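Amside Gala: notes on the tailoring

February 8, 2021

The Amside gala went ahead in a reduced form, with 14 people on the carpet and no crowd behind the barriers. I watched the stream twice, the second time with the sound off. What follows is mostly about construction and fit.

Hanane Kabbaj wore a column dress by Berrada in dark green crêpe, cut on the bias from the hip down. Bias panels drop when they hang, and a maker who is short of time will hem them too early. Hers was level all the way round, even on the stairs. The shoulder seam sat slightly forward of the natural line, which brought the neckline in close without a dart. I would have left off the belt. It was 3 cm deep and broke the column at the one point where the cloth was doing the work.

Ultetow dressed several of the men, all from the same block as far as I can tell. It is a short jacket with a high armhole and a narrow notch lapel. The high armhole is good for waving, as the body of the jacket stays put when the arm goes up. On the taller guests the button stance was too high and a triangle of shirt showed below it. Lengthening the jacket by a couple of centimetres would have fixed that. 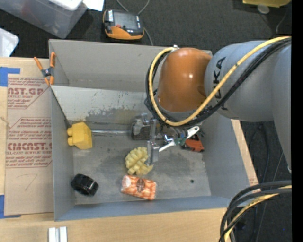
The other label worth a mention is Naravham, who sent one trouser suit in ivory wool. Ivory is hard to light and harder to line. A white lining shows every seam allowance through the cloth, so the usual answer is a lining close to skin tone, and they had done that. The trouser break was clean at the front and a little heavy at the back - probably a late change of shoe.

My post on the August show had 1,003 views, almost all of them for the paragraph on cuffs. There were no cuffs to speak of this time. I will go back over the Berrada hem when the stills are out.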